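4. The Sorting Task

4.1 Task and course setting

The sorting task was the second of two assessed builds in the robotics unit at Stamcombe. Students worked in teams on a shared bench arm, which the teams called Kilo, and each team was asked to make the arm pick up drink containers from a table and move them to one of two bins. Cans went to the left bin and cups to the right. Anything else on the table was to be left alone.

We chose containers for practical reasons. They are cheap, they are easy to replace when crushed, and most students have already formed an opinion on how hard it is safe to squeeze one. They also differ in ways that matter to a gripper. An unopened can is stiff, and an opened one gives at the sides. A plastic cup tapers, so a grasp that works near the rim may slide when it is tried lower down. Students met all of these problems within the first two lab periods, before the lecture on contact forces, and the order was deliberate.

The unit had no formal prerequisite in mechanics. Most students had taken one programming course and some had come through the after-school club run by the second author. Teams were assigned by the teaching staff so that each had at least one member who was comfortable with a text editor and one who had used hand tools.

4.2 Gripper

The arm was fitted with a two-finger gripper. The fingers are blue and have an open lattice structure, with a solid outer edge and a column of hollow cells crossed by thin ribs. When a finger of this type presses on a round object, the cells deform and the inner face bends toward the object, so the contact is spread along the finger in place of being concentrated at one point.

Earlier offerings of the unit used flat rigid jaws. With those, students spent a large share of their time on the closing distance, and a can that sat slightly off the centre line was usually tipped over. The compliant fingers reduced the tipping. They did not remove the need to choose a closing distance, and we return to that in Section 4.5.

No force sensor was fitted. The controller accepts a target opening and a closing speed, and reports the opening it reached. Teams that wanted to know whether they had hold of something had to work it out from the difference between the two values, or from the camera.

4.3 Wrist camera and recorded data

A small colour camera was mounted at the wrist so that both the fingertips and the object between them would appear in the image during a grasp. Teams were given a recording script written by Gifty Tsikata, a former student of the unit, which saved an image together with the gripper opening and the arm position each time a key was pressed. Pressing the key was left to the team. We had considered automatic recording at a fixed rate, but in a pilot held in June this produced long runs of nearly identical images that no team was willing to sort through.

Each team contributed to a common pool and could train on all of it. The pool was closed on November 30, 2019 with 3000 labelled images. Of these, 227 were set aside by the teaching staff for marking and were not released. Labels were assigned by the teams using a short written guide, which asked for the object class (can, cup or other) and the grasp state (open, touching or held). Where two labellers disagreed, the image went to a third student from another team.

The guide had to be revised once. In its first version it told labellers to name "the object in the image", and this was plainly not enough when other containers were on the table. Figure 3 shows the kind of view that caused trouble. The can is between the fingers, but a pale blue cup stands to its left and takes up much of that side of the view, and a green cup stands farther back on the right. Under the first version of the guide, an image with this arrangement could be labelled either way and both labellers could defend the choice. The revised guide asked for the object between the fingers, and, if there was none, the object nearest the line midway between them.

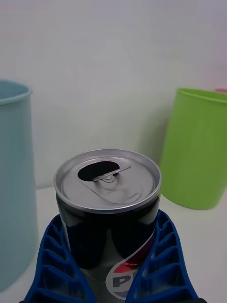

Figure 3. Wrist camera view of an opened can held between the lattice fingers, with cups on either side. Photo: Stamcombe Robotics Unit.

The same view is useful for two other points that came up in class. The first is that the brand marking is a poor cue. The right finger hides part of the Pepsi globe and most of the lettering, and what is left depends on how the can happens to be turned. Two teams began with a plan to recognise cans by their logos and dropped it after looking through their first recordings. The second is that the lid is a good one. From this camera position the silver top, with its raised rim, stands out against the off-white wall, and the drinking opening shows as a dark area on it. A cup has nothing comparable. Most of the classifiers that did well appeared to depend heavily on the top of the object, judging by what happened when teams masked parts of the image and ran them again.

4.4 Procedure for the assessed runs

For assessment, each team had one bench session of 40 minutes. The table was cleared and a member of the teaching staff set out containers from a card drawn at the start. Cards specified the type and approximate place of each container, and every card included at least one pair placed close enough together that a finger could strike the second while reaching for the first. Teams did not see the card before their session.

The arm had to run without input once the start command was given. Teams were allowed to stop it at any time, change their code and start again, and the clock kept running while they did so. A container counted as sorted if it was resting in the correct bin when the arm returned to its home position. A container that was knocked over could still be sorted, but it could not be stood up by hand.

Opened cans were emptied and rinsed before use. We mention this because in the first year of the unit they were not, and the fingers had to be taken off and washed partway through the day.

Marks were divided between the run and a written log, with the log carrying 60 percent. This weighting was suggested by Mariama Agbeko, who had taught the unit in an earlier form and had found that teams given marks mainly for the run tended to stop experimenting as soon as something worked. The log had to record each change made to the code or the settings, the reason for it and what was seen afterward. Entries such as "fixed grip" were returned for more detail.

4.5 Observations

The most common difficulty was closing too far. Students working with compliant fingers seemed to assume that softness in the finger would make up for any error in the target opening. With a full can this did little harm. With an opened can the side wall could buckle, and a buckled can often turned in the grasp as the arm lifted. The team that called its entry Drurska dealt with this by closing in small steps and comparing the reported opening with the commanded one after each step. When the difference passed a limit, the hand stopped closing. Their log includes a page on how the limit was chosen, with three earlier values crossed out and the result of each written beside it. It was the clearest record of any team and we have since used it, with permission, as a model for new students.

The Akolgo team took a different approach and set one closing distance for cans and another for cups, chosen by the classifier before the fingers moved. This was faster when the class was right. When it was wrong, the consequences depended on the direction of the error. A can treated as a cup was usually gripped well enough to lift. A cup treated as a can was squeezed too hard near the rim and tended to pop upward out of the fingers – an event that drew a good deal of attention from other benches.

Crowding was the second difficulty. Students at first planned each approach as though the target were alone on the table. The fingers flex inward when they press on an object, but at the start of a grasp they are spread, and the outer faces need clearance of their own. Several teams only noticed this when they went back through their images and saw how near the neighbouring cups had been. The usual repair was to pick the container with the most free space around it first and leave the close pairs for last, by which time one of the pair's other neighbours was often gone. One team rotated the wrist so that the fingers entered along the gap instead of across it. We consider this the better solution, though it took longer to get working and the team ran short of time in its session.

Depth was handled poorly by nearly everyone. A single wrist image gives little direct information about distance, and a large cup far away can look much like a small cup close by. Teams that treated apparent size as a measure of distance were misled when cups of different sizes were on the table together. A few moved the arm sideways by a fixed amount and compared two images. This worked acceptably for containers near the middle of the table and less well at the edges.

4.6 Changes for the next offering

We intend to keep the task and the fingers as they are. The recording script will be changed so that the commanded opening is saved as well as the reported one, as several teams had to reconstruct it from their logs. The labelling guide will include worked cases with neighbouring containers from the beginning. We also plan to move the session on wrist rotation ahead of the assessed build, so that it is available to teams who would not think to look for it.

The time allowed at the bench was the subject of most student complaints. Extending it would mean fewer sessions per day on a single arm, and we have not settled how to do that without a second one.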